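Sulness teaches robot hands to look before they pull

DRONELECK LAB NEWS
Thursday, April 28, 2022

Well, we've finally got something to show you! I run the handling group at Sulness, and for most of the past two years my answer to "how's the robot getting on?" has been a shrug. Today we're releasing Skikico, our method for helping a robot arm deal with things that fold, crease and get in its way, and I'm really rather chuffed with it.

The idea is easy enough to say. Most robot arms watch their work from a camera fixed somewhere overhead. That's lovely for boxes and bottles, but as soon as the hand goes in under a panel or up against a pile of folds, the overhead view can't help much. So Skikico learns from a small camera down at the wrist, where the gripper is always in view and you can see what it's pressing against (our shots are full of finger, and we like them that way).

We gathered 3,675 short runs by having people guide the gripper through the job by hand. Then we went through the lot and kept 2,431 of them for training. The rest were too muddled to learn from, mostly mine I'm afraid. The method guesses where the next bit of contact will be, compares that with what the wrist camera sees a moment later, and slows the arm down when the two don't agree.

Pleated material is what we've spent the most time on. It springs back, it hides its own edges, and one crease looks very much like the next. The gripper has to get a finger right up to the folds without ploughing through them. 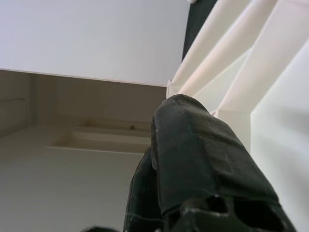 Bach wondered whether a plain force sensor wouldn't do the same job for less money, and asked us to try one before making a fuss about cameras. Fair question! We did try it, over 1,000 test attempts split evenly between the two. The sensor was quick to notice a hard surface and slow to notice a soft one, and by then the folds had usually moved. Skikico did better on the soft stuff and no better at all on the hard stuff, so we'd happily use both together.

It still has its bad days. Shiny surfaces throw it, and very deep creases can leave it dithering. We've listed 11 kinds of failure in the notes, with the runs they came from, so other groups can have a poke at them.

The training runs, the code and the notes are free for research use from today. Write to the Sulness press desk if you'd like a copy or want to come and see the arm working. We'll have the kettle on.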